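About us

Flutimholm is a small cooking school on the second floor of the old Valentini building, over the shop that sells bicycles. We teach home cooking to adults. Most of our students work in the day, so the classes are in the evening, and on Wednesday we have also a morning group for people who are free then.

The school was opened by Wing-yan Chiang, who before that cooked for 21 years in hotel kitchens. She wanted to teach people who cook every day for a family and are a little tired of their own food. The first classes were in her apartment, with five students around one stove. When the neighbors began to ask if they could come too, she looked for a bigger place, and after one winter of searching she found this one. The name comes from the street where she lived as a child. It is not easy to say, and we are used to hearing it in many versions.

What we teach

Our main course is called First Kitchen. It has 30 lessons and begins with rice, eggs, and soup. We stay with the knife for quite a long time, longer than some students expect. After this come dough, fish, vegetables of the season, and simple sauces. You can enter the course in any month except August, when the school is closed.

We have also short courses of one evening. The subjects change, but dumplings and flat breads are always in the program, as these fill up first. For companies and groups of friends we can prepare a private evening. Please write to us early if you wish for a date before the holidays.

A lesson takes three hours. In the first part the teacher shows the dish, in the second part you cook it, and then we sit down and eat together. Recipes are given on paper. We have thought many times about making an application for the phone, but paper can lie next to the stove and nobody is sad if oil falls on it.

How we work

We keep the groups small and we cook with ordinary pans, the same kind you have at home. Vegetables come from the Flirham market, dry goods from two shops on our street. If you have an allergy or do not eat meat, tell us when you register and the teacher will change the recipe for you — this costs nothing extra.

Every lesson ends with washing up, and the students do it together with the teacher. Wing-yan learned it this way and she did not want to change it. At the beginning some people are surprised that they paid for a course and now stand at the sink, but much of the talking in our school happens there.

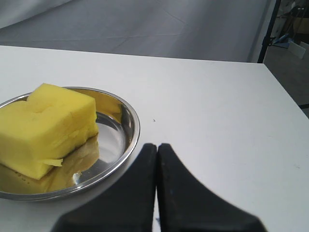

Ines wrote to us after her last lesson that she had come for the bread and stayed for the washing up, that she still cannot cut an onion as fast as Wing-yan, and that her sons now ask for the ginger soup every week. We were very glad to receive this letter, and it hangs by the door.

Visit us

You are welcome to look at the kitchen before you decide. Come up 30 minutes before any evening class and ring the lower bell — the upper one belongs to the dentist. Gift cards can be bought at the school or ordered by mail.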